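Re: [grippers] wrist cameras on the soft-object task
From: Mirta Cabral
Sep 8, 2025

Orvokki Koivisto wrote:
> The Mullell wide lens beats the Ilport on everything we
> tried in August. 1,091 grasps logged, and it keeps the
> whole workspace in view. I'd say we switch all 4 arms.

Orvokki, I'm not there yet. The whole workspace, sure, plus the trees, the building and whoever is on or beside the sofa. My question is how much of the image is left for the thing you want to pick up. Also, 1,091 grasps with which fingers? Bogdan changed the pads partway through and I can't find that in the log.

My bigger worry is exposure. The view from the wrist, outdoors, in full sun:

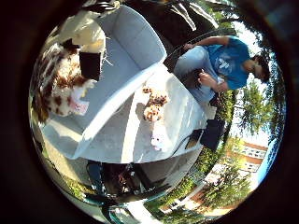 1. Pale toys on the pale blue seat. The leopard-spotted one I can pick out fine. The small whitish-pink one next to it half melts into the cushion, and parts of the seat are nearly white. I wouldn't trust a grasp point there – would you?

2. Rotation. Is the controller correcting for the roll, or are we feeding it sideways people and hoping?

3. Cost of switching. Six mounts to redrill, by Eero's count, and a new calibration for each.

Please send the failures split by object color before anyone orders lenses.

Mirta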